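How to wash and dry tea towels so they last

New tea towels barely soak up water because they still carry a finish from the mill. Wash them twice on warm before you use them, with 40 mL of white vinegar in the second rinse. Leave out fabric softener for good. It coats the cotton.

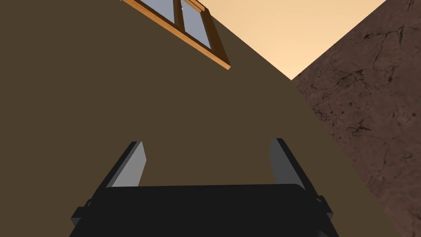
Yazıcı wrote in to say that vinegar did nothing for her linen ones, and that a long soak in plain cold water worked better. Fair enough – try that first if yours are pure linen.

For grease, dissolve washing soda in hot water and soak overnight. Wring out, then run a normal cycle. Don't mix coloured and white towels in the soak.

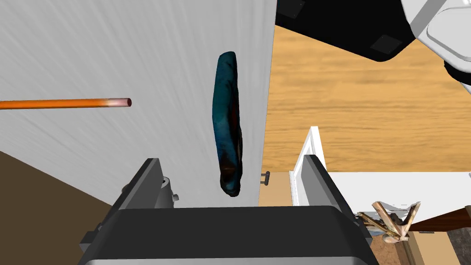 Dark blue cloth against white.

Dry on the line if you can, in shade for anything coloured. Indoors, hang each one over a rail opened right out – a bunched towel stays damp in the folds and goes sour. The Garkine towels I use weigh 16 g more than the Vekudberg ones and take longer to dry.
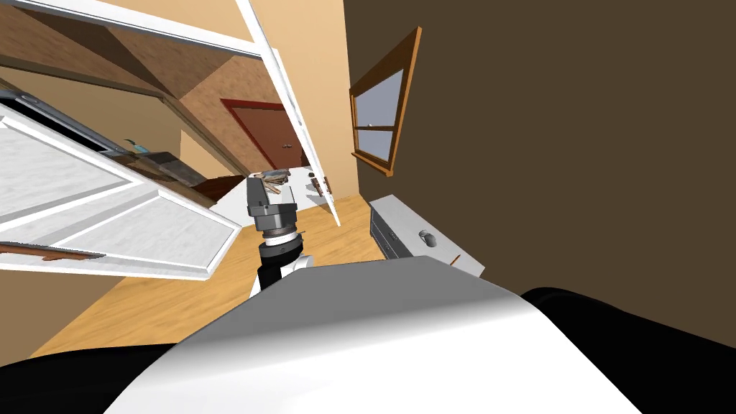 Sinell, August

Two additions for winter. Iron towels while slightly damp if the line is no use, and keep a spare set in the cupboard so a wet one never has to go back in the drawer.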